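April, workshop notebook, after lunch

Back on the citrus preserving this morning. The Furkstead batch went into 100 g of salt per jar last time and came out far too sharp, so I've dropped it to 70 g and added a bay leaf, which my aunt would call cheating. The peel softened nicely and the brine has stayed clear so far — fingers crossed for the rest of the month. Whoever borrowed the small Grino scale, please bring it home, the big one is hopeless under 500 g.
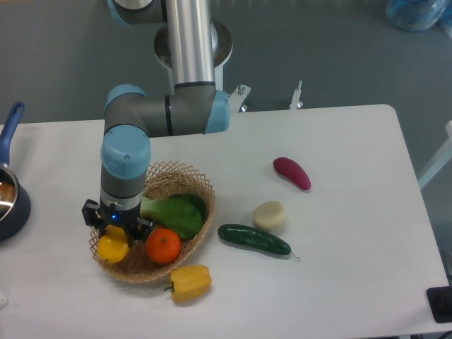 Lemon and wicker basket, white table.

I also went back through the Manríquez notes on pickled roots, and what a pleasure they are to read (bring tea, they do ramble). She slices everything thin and salts it for an hour before it goes anywhere near the vinegar. I had been skipping that step for years, and I suspect it explains my sad, floppy turnips.
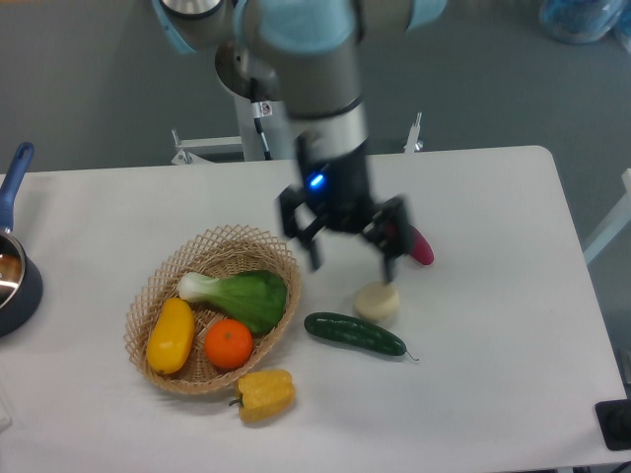 Wicker basket, yellow bell pepper and cucumber, white table.

Jar 159 is open on the cold shelf for anyone who'd like a taste. It's the Odunitz recipe with half the sugar, and I'm rather fond of it, though I'd still like more mustard seed. Write what you think on the lid tape, please, even if it's rude. Next up: new lids, and another go at the turnips with the hour of salting done properly.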